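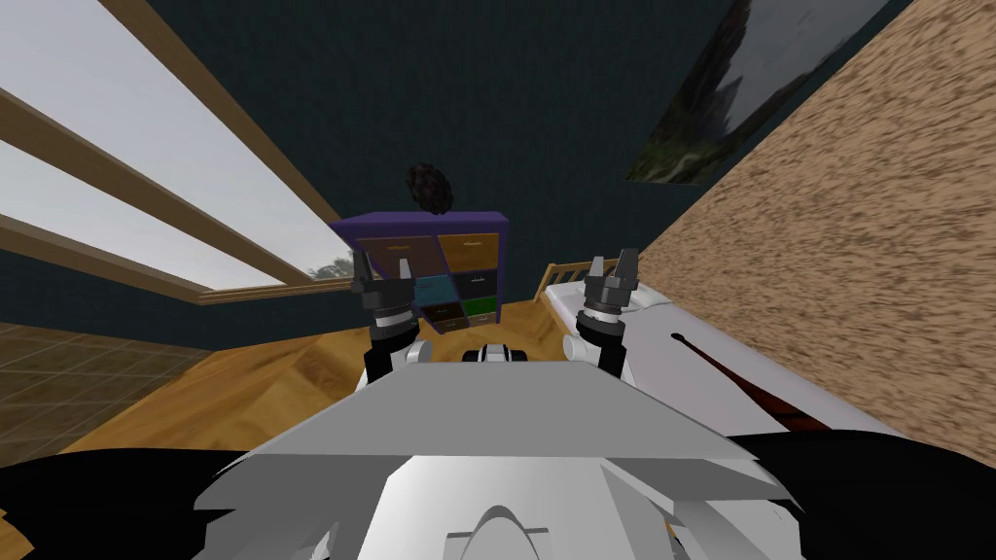 **Do we need the real robot on site to work on the bedroom task?**

Everything up to the final check-off can be done in the simulator, on any lab machine that has the class build installed.

---

# Ticket: left arm stops during bedroom task, run ends with "no progress"

- **Project:** Nercombe (robotics class, tidy-the-room unit)
- **Team:** Janier
- **Simulator build:** Tlapale, class version
- **Opened:** 11th February
- **Priority:** normal, but the unit demo depends on it
- **Status:** closed, see last entry

## Problem as reported

We start the bedroom scene, load our controller and press run. The arms go to the ready pose. The right arm then follows its waypoints. The left arm starts to move, stops partway, and stays there until the run times out. The log gives the same line every time:

```
left_arm: no progress for 200 steps, aborting
```

No collision warning before it. The right arm finishes its list and waits.

We did not change the scene file. We did change the controller last week, when we split one waypoint list into two, one for each arm.

## What we tried first

1. Restarted the simulator. Same result.
2. Reloaded the scene from the class folder in case our copy was damaged. Same result.
3. Swapped the two waypoint lists. The left arm still stopped, and the right arm still finished.
4. Ran it on another lab machine. Same result, same line in the log.

Step 3 made us think the lists were fine and the trouble was in the left arm settings.
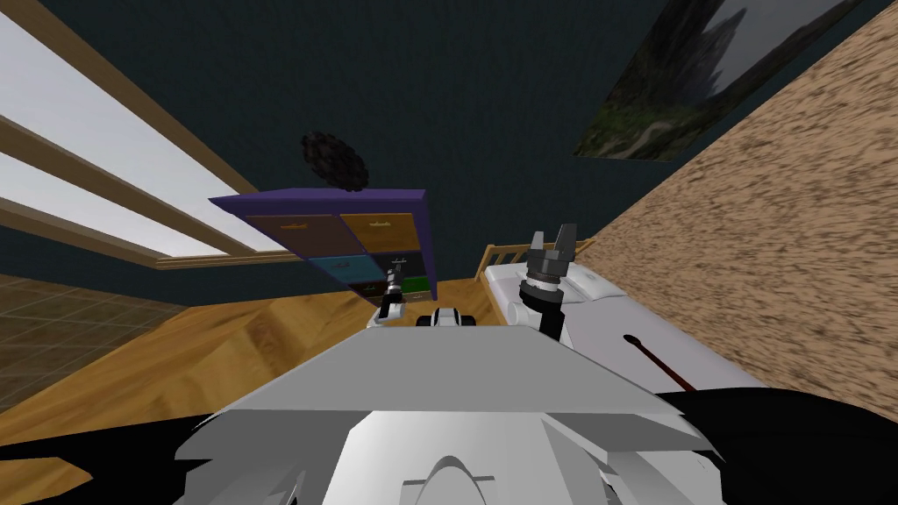 *Head view, bedroom scene, dresser and bed ahead of the robot.*

## Reply from class support

Please send the left arm config and the full log, not only the last line. Before you do, check these:

- Is the joint speed limit the same in both arm files?
- Does the left arm have its own step limit, or does it take the shared one?
- Are you reading the gripper state before sending the next waypoint?

The last one catches a lot of teams after they split a list. If the controller waits for "gripper closed" and the gripper never reports closed, the arm holds its position and the step counter keeps going. From outside it looks like a stuck arm.

## Team reply

Speed limits match. Both arms use the shared step limit. We are reading the gripper state, and we wait on it before every waypoint, on both sides.

We printed the gripper value at each step. The right side drops to 0 when told to close. The left side drops to 2 and stays there. Our code checks for exactly 0, so the wait never ends on that side. Full log attached, with the config for both arms. The stop is at waypoint 17 in the left list, the first one that comes after a close command.

When we swapped the lists in step 3 we only swapped the positions. The close commands stayed where they were. So that test did not show what we thought it did.

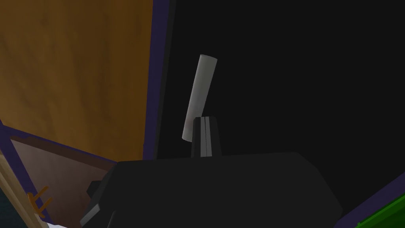

*Posted by class support, Stimbridge Robotics Lab*

Thanks, the printout helped. I ran your controller here with your config and got the same stop at the same waypoint.

The left gripper offset in your config is wrong. Your file has an old value from before the class build was updated. The right arm file has the new one. My guess is that one file got copied over from the earlier unit and the other did not. With the old offset, the fingers reach their stop before the reported value gets to zero.

Do both of these:

1. Replace the left gripper offset with the value in the current class config. Copy the whole gripper block so nothing else old is left in it.
2. Change the check in your controller. Test for "at or below the closed threshold" and give the wait its own timeout, with its own message in the log.

Please don't raise the 200-step limit. It will only make each failed run longer.

## Result

Copied the gripper block and changed the check. The left value now goes to 0 on close. The left arm gets past the old stopping point and finishes its list. We restarted the simulator and ran it again to be sure, and it finished that time too.

The new timeout message has not shown up in a normal run. We put the old offset back once to test it, and it printed where it should.

One thing still open on our side: the left arm is slower than the right on the last few waypoints. It does not fail the task. We will open a separate ticket if it gets in the way of the demo.

**Closed by:** team Janier
**Cause:** old gripper offset in left arm config, plus an exact-zero check in the controller
**Files changed:** left arm config, controller wait function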